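Does the Govis open data fellowship take part-time students?

Khrystyna-Mariia Kravets
I'm in the second year of a public policy degree, studying part time while I work at a neighbourhood centre. The Govis page says "enrolled students" and leaves it there. Has anyone applied on a part-time load?

hurnska_mel
I did it last year on two subjects. You need a letter from your faculty confirming enrolment, and they want it on letterhead. Placements run for 19 weeks and mine was with the Montecinos council, mostly cleaning up rates data.
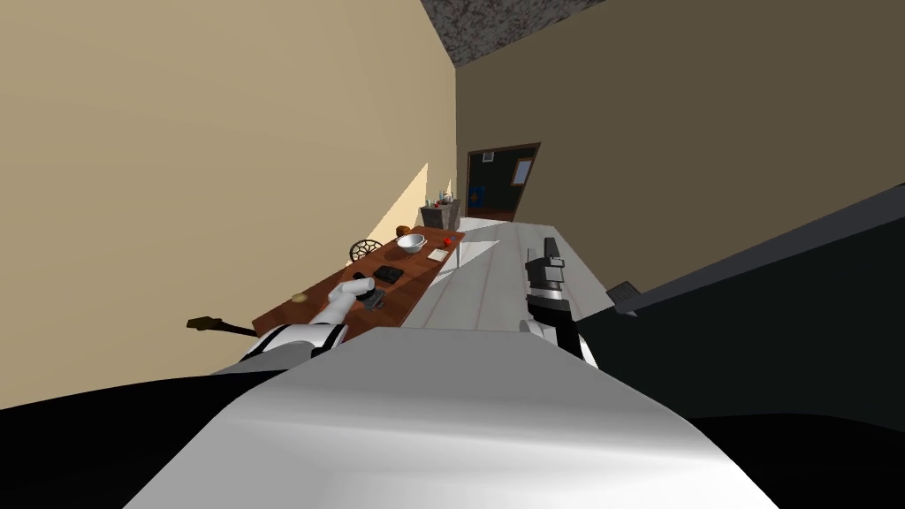

When do applications close for the next intake?

They close in May. References have to be in by the same date, so ask your referees early.

tobes
pretty sure its full time only but check. Mate of mine got knocked back but he might have just missed the cutoff

8 comments · 3 shares

We use cookies to remember your settings. Accept | Manage

Contact us | © Illetti Community Help | Back to top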